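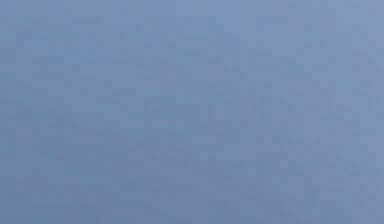

文／Rekha Poojary

末班船九点二十开。罗萨里奥·蒙蒂到码头的时候，九点十九。

跑。鞋带散了也跑。箱子的一个轮子早掉了，在石板上刮出一路怪声，卖栗子的老头抬头看他，又低下去。

检票的女孩说，票呢。

他翻口袋。钥匙，半包烟，母亲的信，一张洗衣店的单子。没有票。再翻。票在信里夹着，四折，湿了一个角。

快点，女孩说。

上了船。缆绳一松，Wirnavano的灯就开始往后退。他站在甲板上喘，喘得像条狗。十二月，海上的风能把人的耳朵割下来。他想起帽子忘在出租车里了。算了。

信是上星期到的。母亲的字越来越大，一页纸写不了几行。她说，房子卖了，Russo家的小儿子买的，家具他不要，你回来看看想留什么。不回来我就叫人拉走了。最后一行写：你爸的钟还在走。

他不信。那座钟他走的时候就停着。父亲死后没人会上弦，钥匙也不知道丢到哪去了。

船舱里暖气开得太足，一股柴油和橘子皮的味道。他找了个位子坐下，对面是个女人，抱着睡着的孩子，孩子的袜子只剩一只。女人问他去哪。

Tondia，他说。

探亲？

搬家。他想了想，又说，也算探亲。

女人点点头，不问了。她从包里摸出一个橘子，掰了一半给他。他本来不饿，吃了一瓣才想起来从早上到现在什么都没吃。酸。真酸。他全吃了。

半夜他又上甲板。什么也看不见，只听见水。抽烟，火打了好几次才着。他在心里过那座房子：门口三级台阶，第二级是松的；厨房；厨房的窗对着无花果树；楼梯下面的小柜子，他小时候躲在里面，父亲假装找不到，一边找一边大声说，咦，人呢，人到哪里去了。有一回父亲找到一半接了个电话，忘了。他在里面蹲到天黑。出来的时候父亲正在吃饭，抬头看见他，筷子——不对，叉子——停在半空。两个人都没说话。

后来他们说话一直不多。

为什么想起这个。冷。回去睡。

没睡着。

天亮靠岸。去老城的公共汽车是90路，以前是，现在不知道改没改。没改。司机换了个年轻的，收音机开得很响，在播足球。他坐最后一排，箱子夹在腿中间，过每个弯都要用膝盖顶住。经过学校，经过面包店，面包店变成了卖手机的。经过教堂。下车。

母亲在门口站着。矮了。他差点没认出来，准确说是先认出了那件毛衣，再认出的人。

瘦了，她说。

你也是。

帽子呢？

丢了。

她啧了一声，转身进去，在第二级台阶上很熟练地往左边偏了一步。他跟着，也偏了一步。脚自己记得。

屋里差不多空了。墙上一块一块的白印子，是挂过画的地方。桌子还在，两把椅子，一张床。地上堆着纸箱，母亲用粗笔写了字：厨房。厨房。书。不知道。

他听见了。

嗒。嗒。嗒。

钟在楼梯口，真的在走，慢，声音比他记得的要哑。他走过去看，指针指着四点多，外面明明是早上。

时间不准，母亲在后面说，走是走的。

钥匙哪里找到的？

小柜子里，她说。收拾的时候，最里面，墙缝那儿。你小时候塞的吧。

他想说不是。张了张嘴。那个下午，黑的，膝盖抵着下巴，手里是攥着个什么东西的，凉凉的，有棱。他一直以为是颗纽扣。

你爸找了好久，母亲说。问你你又不说。

他没问过我。

是吗，她说。她去倒咖啡了，杯子已经装了箱，又拆开找，胶带撕得哗啦哗啦响。那他是不好意思问。

Russo家的小儿子下午来，带了卷尺，量来量去，很客气，说这个钟要是不要，他可以留着，挺好看的。

要的，罗萨里奥说。

那么大，你怎么般？

他看看钟，看看自己那个缺轮子的箱子。母亲在厨房里笑出声来，问他晚上想吃什么，家里只剩鸡蛋了，面还有一点，酱没有了，要吃酱得趁现在去买，店六点就关门。

他拿了大衣往外走。走到台阶上，又退回来，把钟门打开，上了弦。十二圈，还是十三圈。拧到拧不动为止。

然后跑去买酱。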